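Canonical tags on the Adgate migration

I moved the Adgate catalogue to a new URL structure in November and have been reading its server logs since. These notes are mainly so I can find them again when Pinheiro goes through the same process.

Background

Adgate sells replacement hardware for sash windows. The old site generated a separate URL for every combination of filter, so a single brass fastener could be reached through 13 addresses. All of them returned a 200, and all of them declared themselves canonical. The crawler spent most of its visits on filter pages and got to new product pages late, if at all.

The new structure has one URL per product and one per category. Filters are applied with parameters, and parameterised pages carry a canonical tag pointing at the parent category.

What went wrong

The template wrote the canonical tag twice. The theme printed one in the head and the SEO plugin printed another further down. On category pages the 2 values matched. On product pages they differed by a trailing slash, and the slashless version redirected to the slashed one. Search Console reported these pages as "Duplicate, Google chose different canonical than user", which was accurate but did not say where the second value came from. I found it by fetching the raw HTML with curl and grepping for rel=canonical. Browser extensions I tried only showed the first tag.

Removing the theme's version was a one-line change in the child theme's functions file. I also took the slashless URLs out of the XML sitemap, where they had been sitting next to the slashed ones.

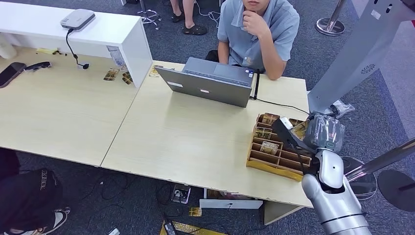 Log analysis

I filter the access log by user agent, verify the addresses with reverse DNS, and group the requests by path pattern. Before verification a good share of the "Googlebot" traffic was scrapers, including a persistent one that requested the favourites page on every visit. Grouping is done with a short awk script. A spreadsheet works too but gets sluggish on a full month of data.

The filter URLs are still being crawled. I have left them crawlable for now, as blocking them in robots.txt would stop the canonical tags from being read at all. Irkwood had that problem for the better part of a year after a developer disallowed every query string.

Still to do

Recheck the 10 category pages that had inbound links to filtered versions.
Shorten the redirect chains left over from the Jirkau theme. Several go through 2 hops before they reach the product.
Confirm that the staging site's noindex header did not get copied across to the image subdomain.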